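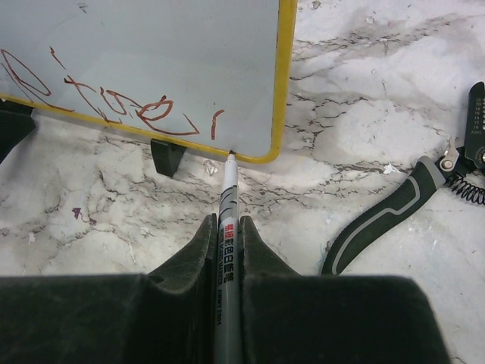
Chapter 5
Writing on Dry-Wipe Surfaces

Graça Quintela and Branislav Charvát
July

5.1 Scope of the chapter

Earlier chapters dealt with ink on absorbent surfaces, where the liquid sinks between fibres and dries in place. A whiteboard absorbs almost nothing. The ink stays on top of the coating as a thin film, held by weak adhesion, and can be taken off again with a dry cloth. Everything that makes the board easy to clean also makes it harder to write on well. The tip meets little friction, the ink spreads before it sets, and a second stroke laid over a first may lift it instead of darkening it.

This chapter treats the board, the marker and the written line as one system. Section 5.2 covers surfaces and frames. Section 5.3 covers the line itself, with attention to faults seen in small tabletop boards. Cleaning is left to Chapter 6, except where old residue affects new writing.

5.2 Surfaces, frames and supports

Three coatings are in common use: melamine, painted steel and enamelled steel. Melamine is the cheapest and the most porous, and it begins to hold faint grey traces of old writing after moderate use. Painted steel is smoother and accepts magnets. Enamelled steel is a glass layer fused to metal. It resists scratching and solvents, but costs more and reflects more light.

Small boards are usually edged with plastic. The edging protects the rim of the panel and sets the lower limit of the writing area. A writer working near the bottom of the board will find that long tails and descending strokes run into the edging, where the tip catches. For this reason a clear margin should be left at the foot of the board, equal to at least half the height of the letters.

A tabletop board stands on feet and is pushed backwards whenever the marker is pressed against it. The force is small, but it acts well above the feet and tends to tip the board. In trials at the Drultport teaching workshop, 134 short words were written on tabletop boards by adult writers. Of these, 110 were judged readable by a person who had not been told the word. Most of the failures came from boards that had moved on their feet during writing, and the writers themselves often had not noticed the movement.

5.3 The written line

A dry-wipe line has a structure that can be seen with the naked eye. The tip pushes wet ink to either side as it travels, and the solvent then leaves fastest at the margins, so that pigment gathers there. The result is a stroke with darker edges and a paler centre. The effect is strongest in reds and browns, where a small change in film thickness gives a clear change in tone. Where the tip pauses, ink collects and the stroke ends in a thick drop.

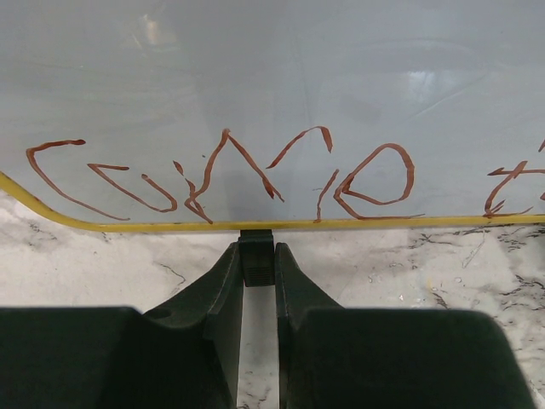 Philomena Kinsella objects that too much is made of ink in accounts of this kind, and that most unreadable board writing is a matter of spacing. In her view a reader will forgive an uneven line if the letters stand clear of one another, and will not forgive a neat line in which they touch. The authors accept the point for words of more than four letters. For shorter words the shape of each letter carries more weight, and an open curve may be taken for C, G or the start of an e.

Speed also matters. A slow stroke shows every small correction of the hand, as the tip slides freely and nothing damps the movement. On paper the same hand would give a steadier line. Writers should move from the shoulder, keep the wrist still, and finish each stroke without stopping on it.

Residue is the last factor. Smudges left by a dry cloth contain pigment and release agent, and new ink laid across them may break into patches. Glare makes the fault harder to judge — a bright reflection hides pale strokes completely from one seat and leaves them plain from the next. Boards should be checked from the reader's position before use.

Terms used in the rest of the chapter are as follows. The film is the dried ink. The margin is the darker edge of a stroke. Drag is the resistance felt at the tip, and is measured along the direction of travel.

Last updated: July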